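4. Reissue practice and catalogue survival

4.1 Catalogue and sampling

The analysis in this section draws on the Monside listing, a register of long-playing records issued by small Canadian labels and later dropped from their catalogues. After duplicate pressings and promotional issues were removed, 2,576 titles remained. A title was treated as dormant if no new copies had been offered by the originating label or its successor for at least 15 years. Dormancy is therefore a supply measure and says nothing about how often used copies changed hands, a matter taken up in Section 5.

Titles were coded for format, running time, genre as printed on the sleeve or spine, and the state of the surviving master where this could be established. Genre labels proved the least reliable of these fields. The same recording was often filed as folk by the label and as rock by the distributor, and in such cases the label's own term was kept. Live recordings were coded separately from studio recordings, but the two groups are pooled below unless otherwise noted.

4.2 Condition of source material

The source used for a reissue falls into one of 3 classes: the original stereo master, a production copy made for cutting, or a transfer from a clean pressing. The third class is more common than the liner notes would suggest. Of the reissues examined, nearly 200 were described on the sleeve as remastered without any statement of the source. Where the label answered our written inquiry, the source was usually a production copy, often one that had been equalized for the original lacquer and then equalized a second time for the new one.

Double equalization has a recognizable signature. The upper midrange is raised, the low end is summed to mono at a higher frequency than a modern cutting system needs, and sibilance near the inner grooves is heavier than on the first pressing. Listeners who compare the two editions tend to describe the reissue as brighter, and some attribute this to the playback chain. We regard the source copy as the more likely explanation in most instances, although the two causes are hard to separate without access to the tape. 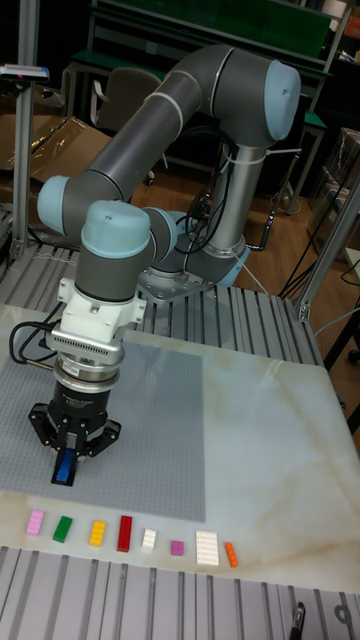 Figure 4. Six-axis arm with two-finger gripper holding a small blue building brick over a grey baseplate.

4.3 Label size and choice of title

Two labels account for a large share of the reissues in the sample. Netdale works from a subscription model in which the run is set before the lacquers are cut, and its choices lean toward complete albums by artists with a single release. Lanthorpe presses to stock and favours compilations, which spread licensing costs over several rights holders but break up the original running order. The difference matters for the survival measure used here. A compilation may return one or two songs to circulation while the parent album remains dormant, and we have coded such albums as unrecovered.

This rule is open to objection. For a listener who wants a particular song, the compilation does the job. For a study of albums as programmed sequences it does not, and several of the records in the listing were plainly assembled with side breaks in mind. Results under the looser rule are given in the appendix – they raise the recovery rate for folk and country titles and leave jazz almost unchanged.

Licensing was the most frequent obstacle reported by both labels. Contracts from the period often assign mechanical rights clearly and say little about the master, and where the originating company had been wound up the chain of title could end with an accountant's file. Netdale reported abandoning a title at the test pressing stage on these grounds. The Strebel catalogue is a partial exception, having been sold as a single lot with its paperwork, and titles from it are over-represented among the recovered albums. Removing the Strebel titles lowers the overall rate but does not alter the ranking of genres.

4.4 Limits of the measure

Digital release was excluded from the definition of recovery. Many dormant albums have been available for download at some point, frequently from an unidentified transfer and with the track titles altered, and a consistent record of these appearances could not be built. The exclusion probably understates present-day access. It does not affect the comparison between labels, both of which issue downloads only alongside a physical edition.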